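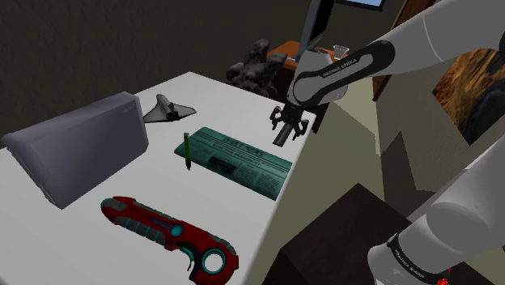 Kumico wants you to believe that Foltach is the racing game that will finally get old friends back on one sofa. I played it for 90 minutes on a Wednesday afternoon, and I'm not there yet.

The pitch from Kurkance, the small studio behind it, is 102 tracks and no online mode at all. Brave, perhaps. But almost 90 of those tracks are built by shuffling the same bends and ramps, and by the tenth race I was steering from memory. The handling is good — loose on gravel, sharp on tarmac — and the split screen never stuttered. The rubber-banding is another matter. Lead for a whole lap and the pack will be on your bumper by the last corner.
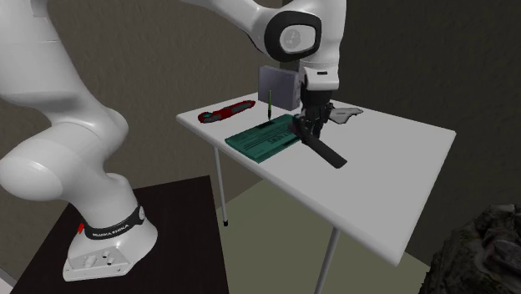 Is it worth buying at launch in June? Only if you have three people who will turn up every week, and the price drops below what Kumico is hinting at.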